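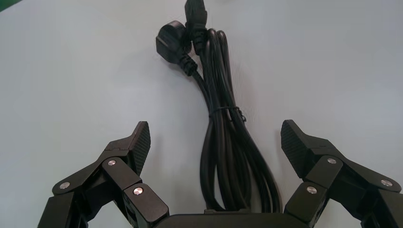

The invitation to Keltum's open day in February promised "packing, perfected." I have been to enough of these to leave the adjective at the door.

Arturo Leone, who showed our group the accessory kits, talked mostly about power cords. Keltum packs them for Clotel, 600 kits a shift by his figure, each cord folded, tied and boxed with its paperwork. Fine, but I have opened plenty of boxes where the tie was the only thing done right.
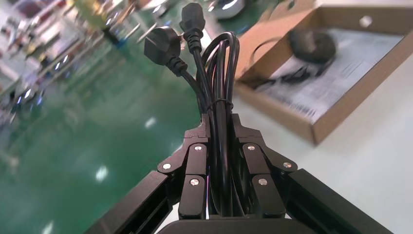

A tied cord beside an open box with a printed sheet inside.

I asked how many kits come back. Leone said he would need to check – he had the shift figure ready enough. The green floor was glossy and the white table had nice rounded corners, but neither tells me much about returns. 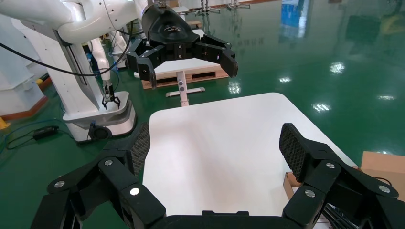
The handout lists 46 kit types, up from a number it doesn't give. Coffee was at three, and I left before the Skukine talk. I'd go again if they print the returns.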